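Why my segmenter was afraid of flowers

It has been raining in Wetcombe for what feels like most of May, which has at least kept me indoors and at the desk, and so I can finally write up the thing I have been muttering to everybody about since the spring. If you came for the allotment posts, they will be back, I promise, and the broad beans are fine.

Regular readers will know that I look after the perception side of Lorkoleo, our little software stack for learning manipulation from hand-held gripper recordings. Zoia Shevchuk does the policy training and most of the clever thinking, Engelbert Lüthi wrote the control loop and guards it like a dog with a slipper, and I get the bit in the middle, where a round, bulging fisheye picture has to become something the other two can use. My bit has three outputs: where the fingers are, what is being held, and how far apart the two of those think they are. The third is really just a sanity check, but it is the one that gave the game away.

For a long time we tested on objects that were, looking back, very polite. Mugs, a tape dispenser, a box of tea. They have edges and they keep their shape, and if you train a segmentation model on enough of them it gets quite pleased with itself. Then we began adding recordings from people's homes, with soft things in them, and the held-object mask went to pieces. I don't mean it got a bit ragged round the outside. It would find a lovely clean blob on one picture, and on the next it would decide that the blob was four separate blobs with gaps between them, and then on the one after that it would swallow half a bedspread.

Zoia noticed before I did, because her training curves had gone lumpy in a way she didn't like. She sent me a message at 11 at night with a single recording number and the word "cloth?" and I went to bed cross and got up curious.

So I went through the worst offenders by hand, which is a job I recommend to anyone who works on perception and has been avoiding it (I had been avoiding it). You make a big pot of tea, sort everything by how badly the masks disagree with each other, and simply look. I had 42 of them in the end. By the second pot I was fairly sure what I was seeing, and the one I kept going back to was this. 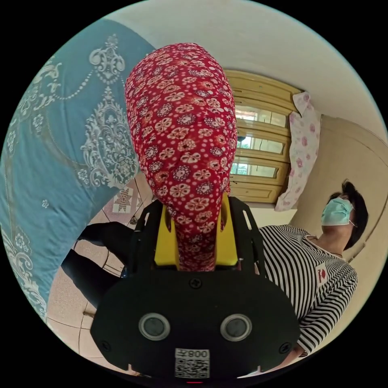
The red bundle that started all the trouble. Note the patterned bedspread on the left, which the model was very fond of.

There are really two separate problems in there, and I had been treating them as one, which is why my first fixes were so useless.

The first is the print. Our model had learned, quite reasonably, that a sharp change in colour usually means the end of one thing and the start of another. Give it a red cloth covered in little white and dark red flowers and it finds the end of something every few pixels. The mask it drew for the bundle looked like a slice of Swiss cheese, with a hole wherever there was a decent-sized flower. And the same habit made it see a family likeness between the bundle and anything else with a busy pattern. The bedspread is blue and the bundle is red, and I would have thought that settled the matter, but I had been rather heavy-handed with the colour augmentation over the winter and had more or less taught the model to ignore colour altogether. That one is entirely my own fault and Engelbert has been very gracious about it, by which I mean he has only brought it up twice.

The second is the lens. A fisheye squashes things towards the rim, so a pattern that looks large and open near the middle gets finer and tighter as it curves away. My smoothing step used one fixed window for the whole picture, and that was far too small for the centre and too big for the edges. I had known this in a vague way for ages. I suppose I thought the network would soak it up, as they so often do, and on plain mugs it had.

What I ended up doing is not very glamorous. The smoothing window now depends on how far a pixel is from the centre of the circle, using the same calibration file we already had for the finger tracking, so that it covers much the same angle of view wherever it sits. I took the colour augmentation down to something sensible. And I added a small prior that says the held object ought to be one connected thing that reaches the gripper, which sounds so obvious written down that I am slightly embarrassed to tell you how long it took me. The gripper itself barely moves in the picture apart from its fingers, so we know very well where an object has to start. We grow the mask outwards from there and fill any holes that are completely surrounded.

That last part does break for things that honestly have a hole in them. Zoia pointed this out straight away by holding up her mug by the handle on a video call and saying nothing. For now there is a size limit on which holes get filled, and a setting in the config to turn it off, and a comment beside it that says sorry.

Engelbert's contribution was to ask what the control loop should do while the mask is uncertain. Previously it believed whatever I sent. Now I send a confidence along with the mask, and if it drops for more than 4 updates in a row the loop slows down and holds its last good estimate of the grasp. He has called this feature Donau, after the river, since it is slow and wide, and he will not be talked out of it. Our old replay tool is called Kofler and I have never had a proper explanation for that either.

I have rerun the whole pile with the new settings. The flowers have closed up nicely, and the bedspread is left in peace on all but 2 of the recordings, both of which I want to look at again when I am less tired. Stripes are still a bit of a worry. I have a feeling that a stripy sleeve close to the gripper could be taken for part of the object if the two happen to touch in the picture, and the connected-thing rule would then make matters worse, as it would cheerfully grow the mask all the way up somebody's arm. Zoia thinks a separate class for hands and arms would sort it out. I think she is probably right, and I also think it means a good deal of labelling, so I am going to put the kettle on before I reply to her.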